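Home | Jobs | Calls | Contact
Search this site Go

Table people wanted at Lenora

I'm looking for 3 people to join our little tabletop chores sessions this December! You'd be working at a table with small household things (liners, bins, that sort of stuff), and I'll be there the whole time.

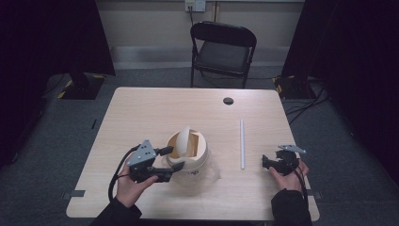
Bin day on the pale tabletop.

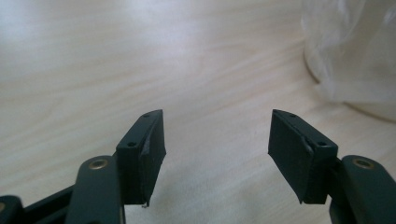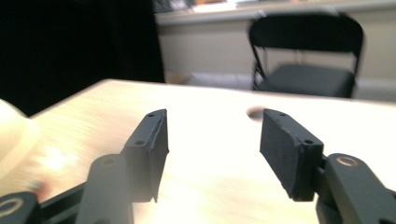

Sessions start at 11 and wrap up by 14:00, with a snack break in the middle. No experience needed, just steady hands and some patience with crinkly plastic. Pay is $1075 for the month. Write to me at the Modise front desk and say which mornings you can't do.

Comments
is parking free?
Did this last year, loved it, bring a sweater!
Can my sister and I apply together?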